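# About Lenihan

Lenihan is a shared workshop in Zumholm for people who mend things and don't have the room or the tools to do it at home.
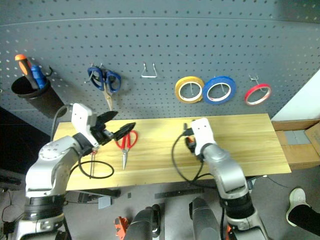 *Pegboard at one of our benches, with scissors, screwdriver and tape.*

Gráinne Doherty and Tomás Ó Súilleabháin opened the workshop with one bench and a box of hand tools. We now have 11 benches and 305 members. Most of them come in to repair small household items: lamps, radios, chairs, bags, toys. A few run small repair businesses from here in the mornings.

## How the benches work

Each bench is a plain wooden top with a pegboard behind it. Tools you use all the time hang on the board. Larger tools are kept in the store and signed out at the desk.

Tape goes on the board by colour. Scissors go back on their own hook, points down. Screwdrivers stand in the holder. Please leave the bench as you would like to find it, and put anything broken in the tray by the door so that it can be fixed or replaced. We label nothing on the boards, and new members pick up the layout in a visit or two.

Benches are booked in slots of 30 minutes, and you can take as many in a row as you like if the next one is free. Saturday slots go quickly.

## Who we are

- Gráinne Doherty: manager, memberships
- Tomás Ó Súilleabháin: benches and tool store
- Senan Ó Dálaigh: evening classes
- Oisín Duggan: bookings and accounts

Senan's beginners' class covers simple wiring, gluing and basic sewing repairs. It started in February and runs for six weeks at a time. Materials are included in the fee.

## Where the money comes from

Members pay a monthly fee, and that covers rent, heating and new tools. We don't sell parts, but the Kimard shop two doors down stocks most of what you'll need.

Page last updated 2023-03-15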